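Canditcombe House Named to Zeltari Guide of Small Luxury Hotels
Print | E-mail
Reading time: 3 minutes

August 2, 2020

Canditcombe House, the 41-room lakeside hotel, has been selected for the forthcoming edition of the Zeltari Guide, the annual directory of independently owned luxury properties. The hotel is one of 120 entries in the new edition and one of four to be included for the first time.

The listing was confirmed to the hotel in writing last week. Properties are proposed by past guests and by travel advisers, then visited without notice by the guide's own inspectors. An entry covers accommodations, dining, grounds and service, and is reviewed every year. Hotels do not pay to be listed.

"We are grateful to the inspectors for their time and for the care with which they wrote about the house," said Borghild Dahlgren, general manager of Canditcombe House. "The recognition belongs to the staff, many of whom have been with us since the hotel opened its doors 22 years ago."

Canditcombe House was built as a private summer residence and stood vacant for a long period before its conversion. The main building holds the reception rooms, the library and the majority of the guest rooms. The remaining suites are in the former boathouse, each with its own terrace facing the water. Guests have use of the walled garden, the tennis lawn and a spa on the lower level of the east wing.

The guide's entry gives particular attention to the dining room, where the menu changes with the season and much of the produce comes from the hotel's kitchen garden. It also notes the Štefanec Suite, the largest in the house, which takes its name from the architect responsible for the original building. The suite has a private entrance from the garden and a separate study – a feature that appears in the architect's first drawings and was restored to the plan during the conversion. 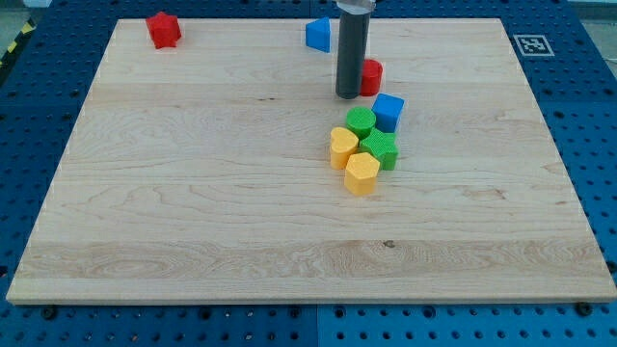
Will room rates change as a result of the listing?

Rates for the current season remain as published, and all confirmed reservations will be honored at the price quoted at the time of booking.

Guests holding the new edition of the guide will be entitled to afternoon tea on the day of arrival and, where the room is free, to a late departure. Neither benefit may be exchanged for cash or combined with a group rate. The guide should be presented at the front desk at check-in.

Ebony Doolan, director of guest services, said the hotel would mark its inclusion with a short series of dinners open to residents of the surrounding area as well as to hotel guests. Seating at each dinner will be limited, and tables will be spaced in accordance with current public health requirements. Menus will be posted at reception and mailed to those on the hotel's correspondence list.

"Our neighbors have supported the house from its earliest days," Ms. Doolan said. "It is proper that they should be invited to share in this."

The hotel continues to operate under the revised procedures introduced earlier this year. Breakfast is served in guest rooms or on the south terrace by reservation. Spa treatments are available by appointment only, and the steam room remains closed until further notice. Guests who need to change their travel dates may do so without charge by writing to the reservations office before the day of arrival.

The printed edition of the Zeltari Guide will be distributed to subscribers and participating hotels later in August. Complimentary copies will be placed in each guest room at Canditcombe House, and additional copies may be purchased at the front desk while supplies last.

Reservations for rooms and for the dinner series are handled through Bustix, the hotel's booking partner, or directly by the reservations office. Requests for interviews and for photographs of the house and grounds should be addressed to the office of the general manager.

Print this article | E-mail this article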